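# Drakadgate two-arm home rig

Bontu Zeleke and the team at Julum have been running Drakadgate in simulated houses since December, and we get the same question nearly every time we show it: can it do chores yet? A few of them, yes! Slowly, and with a lot of retries, but the progress is a joy to watch.

Every chore gets 200 tries in simulation before we say anything about it. Putting a cup on a shelf is solid now. Opening an inside door went right 51 times, up from 6 on the old wrist software, so there's real movement there - and real work left. Laundry is still a mess.

What's in the package:

- Two arms, each with a two-finger gripper
- Head and close-up camera views
- The Platcombe room set (furnished, with doors)
- Replay tools for tries that went wrong

Views from the simulator, all from one house:
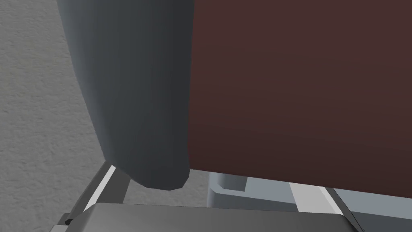
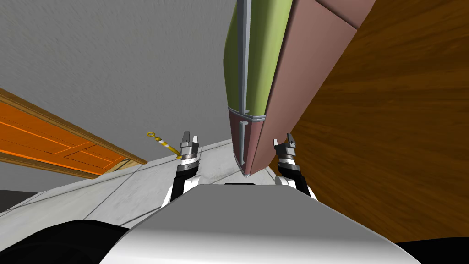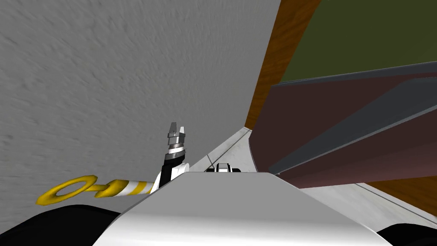 Tight spaces are where most of our time goes. A person squeezes past furniture without thinking, but an arm has to plan for its elbow as well as its fingers, and the planner still gives up too early. The next release raises the limit to 500 planning steps, which has helped a lot near walls. The Vanhove kitchen rooms come after that, with drawers and a sink.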